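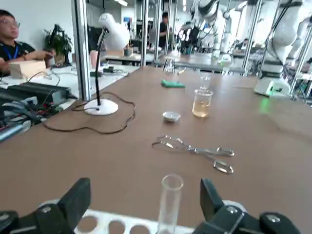
*Bench in the Trarerside laboratory, with test tube rack, tongs, evaporating dish and beaker.*

## Progress report to the Lestine Fund: follow-up of serrated and flat lesions of the stomach and duodenum

Reporting period: January to May
Site: Trarerside Pathology Service

### Where the project stands

The grant pays for a review of archived biopsies from patients with duodenal polyps, and for a second look at cases first signed out as "reactive change" or "indefinite for dysplasia." Duodenal polyps are uncommon compared with those in the large bowel, and most hospitals see too few of them to judge how well their own reports hold up. We have now finished pulling the blocks and have started the paired readings.

Recruitment of cases is complete. Reading is behind the plan by five weeks, mostly for the reasons given under "Delays" below. Spending is under budget.

### Work done

We searched the Gekus reporting system for all duodenal biopsies with the words polyp, nodule, dysplasia or indefinite in the diagnosis line. The first search missed older reports where the diagnosis had been typed into the comment field, so it was run again on the full text. Duplicates and biopsies from the ampulla were removed. Ampullary lesions behave differently and were left out in the protocol.

Of the cases that met the entry rules, 32 were first reported as indefinite for dysplasia. Blocks were found for 28 of these. The missing blocks had been sent to other hospitals for second opinions and not returned. We have written to both receiving departments and had one reply, which says the material is in off-site storage and can be requested.

New sections were cut from every block we hold and stained with hematoxylin and eosin. Sections for Ki-67 and p53 have been cut but only part of the set has been stained. Brunner gland lesions and gastric-type surface change were recorded separately on the reading form, as the fund's reviewers asked.

Two pathologists are reading each case without the original report or the endoscopy findings. Where they disagree, the case goes to a joint session at the double-headed microscope. The form asks for:

- surface maturation (present, partial, absent)
- nuclear crowding and loss of polarity
- active inflammation or nearby erosion
- quality of orientation of the section
- final category

### Early observations

We are not giving agreement figures until the full set has been read. What can be said so far is that poor orientation is a frequent note on the forms. Several biopsies were cut across the crypts, so the surface could not be judged, and both readers marked these as difficult. Deeper levels helped in some of them.

Inflammation is the other common problem. Near an erosion the glands can look dark and crowded, and the readers have been using partial surface maturation in different ways. We held a short session to settle the wording and added a line to the form. Cases read before the change will be read again for that one item only.

### Delays

The tissue processor was out of service for part of March and routine work had to come first when it returned. The p53 antibody was also on back order. A new lot has arrived and control sections are being run before it is used on study material.

The data transfer from Gekus to the Eze database took longer than planned. Dates of follow-up endoscopy came across in two formats and had to be corrected by hand. This is finished, and a sample of records has been checked against the charts.

### Budget

Staff time and sectioning are in line with the plan. The immunostain line is underspent and will catch up once the remaining slides are done. We ask to move a small part of the travel line to cover retrieval fees from off-site storage. No change to the total is requested.

### Next period

- Finish Ki-67 and p53 staining
- Complete first and second readings
- Request the stored blocks and chase the outstanding reply
- Link final categories to follow-up endoscopy results
- Send a draft table layout to the fund for comment before analysis starts

The ethics approval is current and covers the extra retrieval. The revised reading form is attached to this report as Appendix A - the added line is item 7.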